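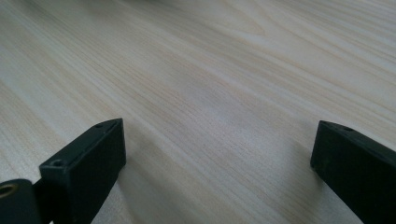
4. Oiling the top

OK, so your Tukmont bench is together, the legs are bolted and it doesn't rock. If it does rock, go back to section 3 and do the leveling feet again, I'll wait. This part is the finish. I've done it more times than I care to admit and it's my favorite bit of the whole build.

You'll need the small can of Marar oil that came in the kit, a couple of lint-free rags (old T-shirts are great), the two sanding pads, rubber gloves and a metal bucket of water with a lid. The bucket is for the rags. Please don't skip the bucket!

Before you start

Clear yourself an evening and the next morning. I like to begin after supper, when the kids have quit running through the garage and stirring up dust. Open a window or the big door. Marar smells fine to me, but Maribel says it gives her a headache, so your mileage may vary.

CAUTION: Rags soaked in this oil can heat up and catch fire on their own. Every used rag goes straight into the bucket, under the water, lid on. Don't ball one up and toss it in the trash "just for a minute."

Sanding

1. Wipe the top down with a dry rag.

2. Take the 400 pad and sand with the grain, end to end, in long strokes. Light pressure. Let the pad do the work, and don't scrub at one spot or you'll make a dip you can feel later.

3. Run your bare palm over it. Anything that catches, hit it again.

4. Wipe off all the dust. I go over it twice, and then I do the edges, which I always forget.

Note: Leave the 600 pad in its wrapper for now. It's for between coats. Wilson Agudelo wrote to me that he'd used it first and the oil just sat there on top, so he had to start over with the 400.

First coat

5. Gloves on. Shake the can, then pour a puddle no bigger than a pancake in the middle of the top.

6. Spread it with a folded rag, working along the grain. Keep pulling the oil outward until everything looks evenly damp. If it drags, add a little more.

7. Do the edges and the end grain. The end grain drinks oil like crazy, so go back to it a second time.

8. Set a timer for 9 minutes and go do something else.

9. Wipe off everything that hasn't soaked in, with a clean rag. I mean everything (this is where most people go wrong, me included). Oil left sitting on top turns gummy and you'll be peeling your coffee mug off it for weeks.

10. Rags in the bucket. Leave the top alone overnight.

Second coat

11. In the morning, touch a corner. If it feels tacky, give it until the afternoon. Damp weather slows things way down, and in December I've had to wait until the following day.

12. Once it's dry, go over it lightly with the 600 pad, wipe off the dust, and repeat steps 5 through 10 with about half as much oil.

Note: The Bomex wax in the kit is optional. If you want it, wait 3 days after the second coat, rub on a thin layer and buff it with a dry cloth. Go easy, it gets slippery.

CAUTION: No clamps, vise or hot pans on the top until those 3 days are up, wax or no wax.

Got a sticky patch anyway? Put a little fresh oil on a rag, rub the patch until it loosens, and wipe it dry. Then back to the bucket with that rag too. The vise goes on next, in section 5, and you'll want a second pair of hands for it.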